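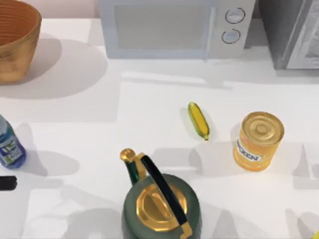 4. Evaluación del paquete de cocina simulada

4.1. Alcance del producto

El paquete Enda, distribuido por Worville bajo licencia anual, ofrece un entorno virtual de cocina destinado al entrenamiento y la validación de políticas de manipulación robótica. Incluye un catálogo de electrodomésticos y alimentos, un generador de disposiciones sobre encimera y un módulo de vistas con cámaras externas y cámara próxima al efector. La presente sección examina la versión de prueba facilitada a nuestro grupo, sin intervención del fabricante en el diseño del protocolo.

El interés de la evaluación reside en la adecuación del producto a laboratorios de tamaño medio, que con frecuencia carecen de personal dedicado al modelado tridimensional. Se consideraron tres aspectos: la variedad de las disposiciones generadas, la calidad visual de los materiales y la utilidad de las vistas cercanas para tareas de accionamiento de mandos.

4.2. Procedimiento

Se generaron 100 disposiciones a partir de 20 plantillas de encimera. En cada una se ejecutaron episodios de aproximación y de agarre con la política de referencia Tralel, sin ajuste adicional, hasta reunir 319 episodios válidos. Se descartaron aquellos en los que el simulador Phan, sobre el que se apoya el paquete, notificó errores de contacto en el instante inicial. La revisión visual fue coordinada por Hélène Li y se realizó sobre fotogramas extraídos de ambas vistas.

4.3. Observaciones sobre las vistas

Los revisores valoraron favorablemente la representación de los metales y de las sombras suaves. Señalaron, en cambio, que las superficies claras ofrecen poco contraste entre sí - una dificultad conocida en las cocinas sintéticas - y que ello puede afectar a la localización de elementos pequeños. La Figura 3 ilustra esta cuestión en la vista cercana: los dos mandos del microondas presentan un tono similar al del panel, y son los arcos negros trazados a su alrededor los que facilitan su identificación.

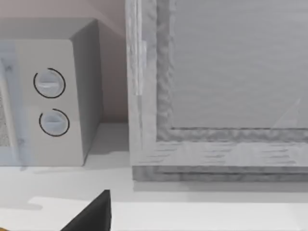
Figura 3. Vista cercana del entorno simulado, con los mandos del microondas y un dedo de la pinza en la parte inferior.

Las superficies translúcidas merecen un comentario aparte. Su textura resulta verosímil a distancia media, pero a corta distancia ocupan una parte considerable del campo visual y aportan escasa información de profundidad. En 31 episodios los revisores consideraron insuficiente la vista cercana por este motivo y recurrieron a la vista externa para completar la anotación.

El paquete permite modificar la posición de la cámara próxima, si bien la documentación entregada no especifica los límites admisibles. Se recomienda a los grupos interesados solicitar dicha información antes de contratar la licencia y comprobar la vista resultante con su propio modelo de pinza.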